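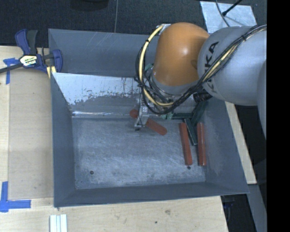
List Home | Threads | By Date | By Author | Reply | Next in thread >

Re: [shopfloor] sheet metal bin, coating going on the slope

Quick one before I have to run, sorry for typos.

Eleni Matić wrote:
> Hi all, we have a gray sheet metal bin on the wood table, sloped
> sides, flat bottom. The coating is wearing on the far slope. Top
> part is still nice and pale, then it goes ragged and speckled and
> below that it's just dull gray with streaks running down. The floor
> is scratched pretty much everywhere.
> Do I strip it and recoat, put a liner in, or leave it alone? Catberg
> quoted me 411 for a full recoat and they want to keep it til
> November. Can't really be without it that long. Also does anyone
> plug the two little holes in the floor? Small stuff finds them.

Eleni, don't pay 411. Not for a bin.

We had the same thing at Jarkness, same kind of slope. Wear on the slope is just parts sliding, it's what a slope does. Looks bad, doesn't matter much unless you're getting flakes in with your parts. Wipe it down with a white rag, look at the rag. Clean rag = leave it. Bits on the rag = get the loose edge off with a scraper, then a gray pad, feather it out so there's no lip. That ragged edge is where it'll keep lifting if you dont knock it back.

Touch up paint: I've tried it. Lasted 2 weeks on the slope, a lot longer up high where nothing hits. Wouldn't bother again.

Liner, yes if the noise bugs people, otherwise meh. The Dandance mat is OK but cut it small, a tight one humps up in the middle and then stuff gets under it. Ours is cut to the floor only, nothing on the slopes. Thirty bucks and a box knife. Dont glue it, you will want it out to clean.

Holes. Check underneath first, on ours they were for bolting down and we'd never used them. If yours are empty a flat push-in plug is fine, the low kind. The domed ones catch everything. Tape works for a day.

Floor scratches I'd ignore completely. Only thing is burrs, run a glove over it (GLOVE, not your hand) and file anything that grabs. Same along the top rim.

If you still want it recoated later ask Ozoliņš, they did two of ours powder coat and turned them round in a week. No idea what they charge now. Ask for matte, the shiny stuff shows every mark by Thursday.

What are you running thru it? If it's heavy castings forget the mat, it'll be shreds. Somebody on here had a bin go 4,000 parts a day with bare steel and no complaints, it's in the archive under "bare bins" or maybe "bin floors".

Gotta go, truck's here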